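Incidencia 820 – Mesa Droltden: la superficie crema amarillea y se queda pegajosa
Estado: en seguimiento
Categoría: mobiliario / acabados

Buenas otra vez. Abro esto aquí porque el chat de Golside se me cerró dos veces a medio escribir y ya no me fío. Os cuento con calma, que me enrollo, pero prefiero pasarme de detalles a que me volváis a pedir el número de modelo.

Tengo la Droltden en color crema, la lisa, la de 18 mm de tablero. La compré en julio junto con el flexo Xu y hasta hace poco encantada, de verdad, es una superficie preciosa para trabajar (se ve todo, no se te pierde ni un tornillo). El problema: en la mitad derecha ha salido una zona mate que al pasar la mano se nota pegajosa, y con luz de día tira a amarillo. Con la luz del flexo casi no se ve, y por eso tardé tanto en darme cuenta.

Lo que he probado hasta ahora:

Agua templada y jabón neutro, dos pasadas. Mejora un rato y a la mañana siguiente, igual.

El limpiador Stumero que recomendáis en vuestra propia página, diluido como pone en el bote. Lo dejé 11 minutos, aclaré y sequé con un trapo de algodón. Quitó el brillo grasiento, pero el tacto seguía ahí – y diría que algo peor en la esquina.

Cambiar el flexo de sitio, por si era el calor. Llevaba semanas apuntando al mismo punto. De momento no noto diferencia.

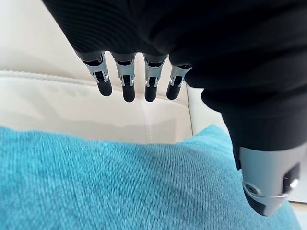
Adjunto 1. Fondo crema entre los dedos metálicos de la mano.

Mirad el tono en los huecos entre dedo y dedo. Si os hace falta una foto del tablero con luz natural, decídmelo y la hago por la mañana, que es cuando entra bien por la ventana.

Actualización, 20 horas después: vuestra compañera de soporte me contestó que no usara más el Stumero hasta saber qué acabado lleva mi lote. Vale, parado. Me sugirió probar con un paño apenas humedecido en alcohol en una zona escondida, así que lo hice en el canto de atrás. Ahí el tacto pegajoso se va del todo, pero el trapo sale con un poquito de color. ¿Eso es suciedad o me estoy llevando el acabado? No sigo hasta que me lo digáis.

Segunda actualización: he encontrado la etiqueta debajo del tablero, medio despegada. Se lee el nombre Droltden y luego el lote está borrado. ¿Os vale con el número de pedido? Lo tengo en el correo de confirmación y os lo reenvío ahora mismo.

Quedo pendiente de dos cosas: si puedo seguir con el alcohol en la parte de arriba y si el cambio de tablero entra en garantía. ¡Gracias por la paciencia!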